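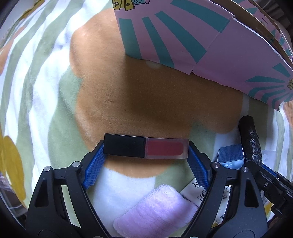 marlow_k replied:
I'd still take the cash refund over store credit. Credit at Pelta expires after 60 days and they don't warn you when it's running out. I lost most of mine that way.

tinroof replied:
Mine didn't expire, but I used it fast. Maybe they changed the terms. Check the bottom of the email they send with the code.

dovetail88 (thread starter) wrote:
Thanks, both. To repeat the problem for anyone coming in on page 2: I placed one order for lip color and a few small gifts, and Pelta split it into two parcels without asking. The first came through fine. The second has been sitting at the Hodolitz depot since the start of December. Tracking says "awaiting carrier" and the text never changes. Pelta says to ask Hodolitz. Hodolitz says only the sender can open a claim.

quillpen replied:
Hodolitz is wrong about that. The receiver can open a claim too. The form is under Lost and Delayed on their site, and you want the second option in the menu, the one for receivers. You need the parcel number and a photo of the order page.

marlow_k replied:
That form did nothing for me. I filled it in twice and got the same automatic reply both times. I'd go to the bank and dispute the charge.

quillpen replied:
Please don't tell people to start with the bank. Once you dispute a charge, Pelta closes your account and you can't return anything else. Give the claim 5 working days first.

marlow_k replied:
They closed yours. They didn't close mine. Either way, I'm not waiting on a company that already has my money.

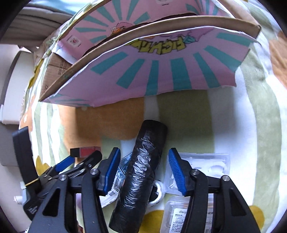
dovetail88 wrote:
I sent in the receiver form last night and have a claim number. If there's no answer after 5 working days, I'll ask Pelta for the refund in writing and then go to the bank. The missing half is mostly stocking stuffers, so a replacement in January is no use to me.

tinroof replied:
When you write to Pelta, ask for the shipping back as well. They charged me for two parcels when they were the ones who split the order. I got it back, but only after I asked.

oatgrass replied:
Same depot here, same message. My parcel was from Iwasaki, so I don't think Pelta is the cause. The Hodolitz board has 1,268 posts in the delays section and most of the new ones name that depot.

marlow_k replied:
Then Pelta should stop using them. Jakari costs a little more and I've never had a parcel sit.

quillpen replied:
Jakari doesn't deliver outside town, so that's no help to a lot of us.

dovetail88 wrote:
Yes, I'm out on the county road and Jakari won't come here. I'll post when the claim gets an answer.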